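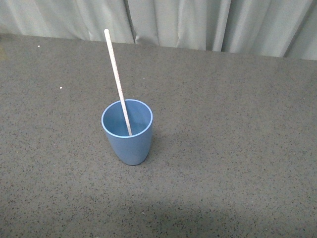

Tuning the grasp pipeline for thin rods in Sukura

The default grasp planner in Sukura fits a bounding box to each segmented cluster and closes across its shortest side. With a rod leaning in a cup, the rod and cup come back as one cluster and the planner grips the rim. The steps below assume a parallel gripper, a wrist camera and a calibrated head camera.

1. Split the cluster. In the perception config, set split_mode to axis and min_points to 125. Points that fit a line go to a child cluster named rod; the remainder stays with the cup.

2. Set the grasp height. The planner needs clearance between fingertips and rim. Keep the grasp point above the rim plane by at least 2 finger widths.

3. Align the approach. Read the rod axis from the child cluster and rotate the tool frame until the closing direction is perpendicular to it. A tilted rod needs a tilted wrist – do not approach straight down by habit.

4. Close on force. Switch the gripper from position to force mode and set the hold timer to 160 ms. Position mode stops at a fixed width and tends to miss narrow parts.

5. Check from the wrist camera before lifting. Run the line fit again on the wrist image. The rod should lie between the fingertips.

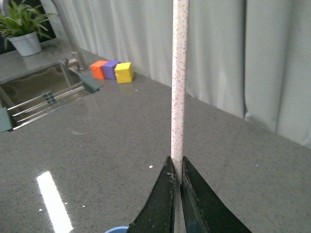
Chibuzor Akpan: Step 1 fails for me when the rod is short. The line fit returns too few points and everything goes back to the cup.

Lower min_points only after raising the depth accumulation to 200 frames. Otherwise sensor noise along the rim will be fitted as a rod.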